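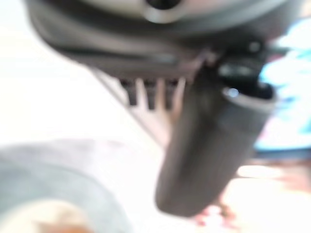

Lornberg finishes its winter gripper trial, and the slow one surprised us

Wed 17 July – for immediate release

Hello from the Lornberg workshop! If you've been following our newsletter you'll know we've spent the cold months trying out grippers for small kitchen and packing jobs, and I'm very happy to say the first round is done. I ran most of the sessions myself, so I've been asked to write this release as well, and I'm going to tell it the way I'd tell it over a cup of tea.

We compared two grippers on the same arm. The first is the Zusmont, which has smooth, round fingers and a fairly bulky housing. The second is the Bañuelos, which is flatter, lighter and a good deal quicker to open and close. Both were driven by our own Rornuvier controller, with a small camera at the wrist looking down past the gripper to the table.

Each gripper got 1000 tries, split over 32 different household items. We had bowls, sponges, spoons, soft packets, a rather annoying whisk and a fair few things out of my own kitchen drawers (I'd like the whisk back, please). Nothing was glued down or propped up, and the items were moved to a new spot before every try.

What we found

I went in backing the Bañuelos. It's fast, it's tidy and it's a pleasure to mount – four screws and you're done. On flat things like packets and cloths it was the clear favourite, and if that's your line of work you should be looking at it.

On anything with a curve, though, the Zusmont was the better of the two. It dropped an item or missed it altogether 100 times over the whole trial, against 124 for the Bañuelos, and nearly all of the difference came from bowls and cups. The round fingers seem to settle against a rim even when the arm comes in a bit crooked. It is slow, and I did a lot of standing about with my arms folded, but I stopped minding after the first week.

A word on the camera

We tried the wrist camera in three positions before we were happy, and I'd tell anyone doing the same job to leave plenty of time for it. Mounted close in, the housing takes up a big slice of the view and the finger sits right across the middle. You do get a very good look at where the finger is going, and for our controller that mattered more than a wide picture of the table. Bright white surfaces gave us grief as well. They wash out to almost nothing, and a pale item on a pale bench is hard work for any camera. We've since put a grey mat down for part of the testing, and I wish we'd thought of it in the first week.

The cable run is still a bit of a sore point. Ours was retied more often than I'd care to admit, and the next bracket will have a proper channel for it.

What happens next

The second round starts in October. We'll keep both grippers, add a soft-tipped finger to each and run the same 32 items again, so the results can sit side by side. Rornuvier will also get an update that lets you swap grippers without going through the whole set-up again, which I'm looking forward to more than anything else on the list!

We're putting our full try-by-try results on the Lornberg website, with the mounting drawings and the settings we used for each gripper. Please help yourself to them. If you've run a trial like ours and your numbers look nothing like mine, I'd love to hear about it.

Anyone who'd like to see the arm at work is welcome to book a workshop visit before the second round begins. Sessions are free and run for an hour, and you can bring an item from home for the arm to have a go at – nothing sharp, and nothing you'd be sad to see dropped.

Media and visit enquiries: use the contact form on the Lornberg website and put "gripper trial" in the subject line.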